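Countertop ovens and warming cabinets: frequently asked questions

Applies to small electric units with a front door, for home and light catering use. Last revised in June.
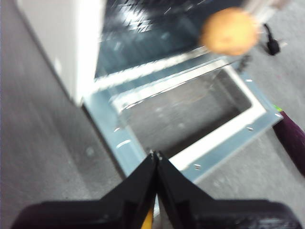 These questions come from owners of Nitus and Aklow units and from people choosing between the two types. Where the answer differs by model, the rating plate and the printed manual take precedence over this page.

What is the difference between a small oven and a warming cabinet?

The temperature range. A small oven cooks food from raw. A warming cabinet holds food that has already been cooked and should not be used to bring cold food up to temperature. The outer casings can look much the same, so check the rating plate before first use. On Nitus units it is on the rear panel; on Aklow units it is underneath.

How much clearance is needed?

Leave 40 mm at each side and at the rear unless the manual gives a larger figure. Do not store trays or paper on top. A unit with a drop-down door also needs clear worktop in front, to the full depth of the open door.

Can I rest a dish on the open door?

No. The hinges are designed to carry the door and nothing more. A loaded dish can tip the whole unit forward or put the hinges out of line, after which the door will no longer close squarely against the rim. Put the dish on the worktop or on a heatproof stand.

How do I clean the glass?

Switch off at the wall and let the unit cool completely. Wipe the glass with a soft cloth, warm water and a little washing-up liquid, then dry it. Dark glass shows streaks under strong light and may need a second pass with a dry cloth. Scrapers and abrasive pads scratch the surface, and a scratched panel is more likely to crack with heat.

How do I clean the cavity?

Remove racks and trays first. Wipe the floor, then the walls, then the rim. Speckled grey floors hide dried splashes well – run a hand over the surface once it is cold, as residue is easier to feel than to see. For burnt-on food, lay a damp cloth over the spot for 17 minutes and wipe again. Do not spray cleaner directly into the cavity, where it can reach the element or the vents.

The white rim has turned yellow. Is this a fault?

Usually not. Grease that settles on the rim will discolour each time the unit is heated. Wiping the rim after every use slows this down. If the coating is blistered or flaking, stop using the unit and contact the supplier.

Should I tighten the screws around the door frame?

Only if one is visibly loose, and only by hand with the correct screwdriver. Overtightening distorts the frame and leaves a gap at the opposite corner. A screw that works loose again should be referred for repair.

The door does not close fully. What should I check?

Check that the rack is pushed right back and is the correct way up. Look for crumbs in the hinge recesses and along the lower edge of the opening. If both are clear, the hinge may be bent. Hinges are replaced in pairs.

Can it run from an extension lead?

No. Use a wall socket. The larger Aklow oven is rated at up to 4000 W and must be wired to its own circuit by a qualified electrician.

There is a smell on first use. Is this normal?

Yes, on a new oven. Run it empty with the window open until the smell has gone, let it cool, then wipe out the cavity.

Where can I get spare parts?

Door glass, hinges and racks are supplied through Galang. Quote the full model number from the rating plate. The standard hinge pair is part 537 and fits both makes; door glass is specific to each model.

Who carries out repairs?

Destside handles repairs in and out of guarantee. Bookings close at noon on Tuesday for collection the same week. Remove all racks and trays before collection and tape the door shut.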